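Nornholm Baseball Club
Pitching Development Program: Progress Report to the Gandico Fund
16 September 2026
Prepared by Fabrice Aubert, program manager
Reviewed by Solange Coste, general manager

This report covers the second half of the regular season and the start of the fall schedule. It follows the July interim report and uses the same section order. Budget lines are given as percentages of the approved amount, as the Fund requested.
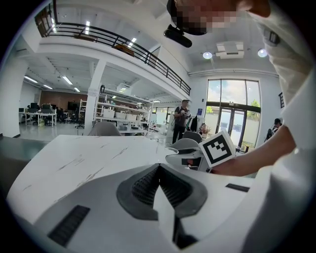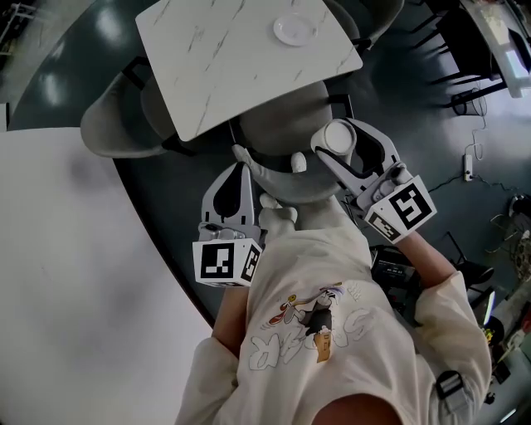 At the table, with hand-held grippers in both photos.

1. Status against objectives

The grant agreement lists four objectives: workload monitoring for all rostered pitchers, a written return-to-throwing protocol, a development plan for each pitcher under contract, and a bullpen catcher position funded through the end of the season. The first, second and fourth are complete. The third is partly complete. Plans exist for the starters and the late-inning relievers. Plans for the remaining middle relievers are in draft and will be finished before the fall schedule ends.

2. Workload monitoring

Every pitch thrown in games, bullpen sessions and live batting practice is now logged by pitcher, type and intent level. Warmup throws in the bullpen during games were not logged before July. They are logged now, and the change has made a visible difference to the weekly totals of the relievers. Two of them were getting up and sitting down often enough that their real workload was close to that of a fifth starter.

Ottmar Ackermann, pitching coach, has used the revised totals to set a rule that a reliever who has warmed up twice in a game without entering is unavailable the following day. The rule was broken 2 times, both during the extra-inning series at Barbier. Both exceptions were approved by the field manager in advance and recorded.

Comparison with last season is limited. The earlier logs contain game pitches only, and the paper sheets for the opening homestand are missing. No attempt has been made to reconstruct them.

3. Rotation

The club used a five-man rotation until the All-Star break and a six-man rotation afterward. The move to six was proposed in the original application as a trial. It gave the starters an extra day between most starts at the cost of one bullpen spot.

Starters threw fewer pitches per week under the six-man arrangement, as expected. Average fastball velocity in the fifth inning and later held steady, where last season it declined in the final weeks. Walk rate did not improve. Ackermann attributes part of this to the longer gap between starts and has moved the second bullpen session one day closer to the start. The effect of that adjustment cannot be separated from the weaker lineups faced in the same period.

The sixth spot was filled by Zulkifli Rondonuwu, a left-hander who had worked only in relief. He was held to a limit of 49 pitches in his first start and built up from there. He is expected to remain a starter next season. His changeup is still thrown mostly when he is ahead in the count, and his plan for the fall is built on that pitch.

4. Return-to-throwing protocol

The protocol was completed by Lucienne Gilbert, head athletic trainer, and has been in use since the break. It has seven stages, from flat-ground catch at short distance to a full inning in a live game. A pitcher moves to the next stage only with the written agreement of both the trainer and the pitching coach. One pitcher has completed all the stages and rejoined the roster. A second was held at the mound-work stage for an extra week after reporting forearm tightness and is now throwing breaking balls again.

The main difficulty has been road trips. The trainer travels with the team, and players on the injured list stay at the home park. Stage decisions were delayed on each of the longer trips. For next season we propose naming a deputy who can sign during road weeks.

5. Equipment and facilities

The pitch-tracking unit in the home bullpen was out of service for eight days with a faulty power supply. Sessions in that period were counted by hand and have no velocity or spin readings. The unit is back in use. The second indoor mound was resurfaced under the Murine contract and accepted without defects. The slope was checked after installation and again one month later, with no change.

Storage of the portable mounds is unresolved. They are kept in the corridor behind the home clubhouse and have to be moved on game days.

6. Budget

Staff costs are on plan. Equipment spending stands at 27 percent of the approved amount, well below forecast. The club decided to repair the existing tracking unit and postpone the purchase of a second one until the vendor's new model is available. Travel for the coaching clinic is overspent slightly and will be covered by club funds. No transfer between budget lines is requested at this time.

7. Risks

The bullpen catcher has an offer from another club. If he leaves, the fall sessions would be caught by the backup catchers, which would raise their own workload. Recruitment has not started but a job description is ready.

Two starters reach free agency after the season. Their departure would not affect the objectives directly, though it would reduce the number of pitchers with two full seasons of comparable data.

8. Next period

Fall throwing is capped at 40 pitches per session for any pitcher who worked the full season. Remaining development plans go to Coste for approval as they are finished. The final report will include the full workload tables by pitcher, with names removed, and a recommendation on whether to keep the six-man rotation.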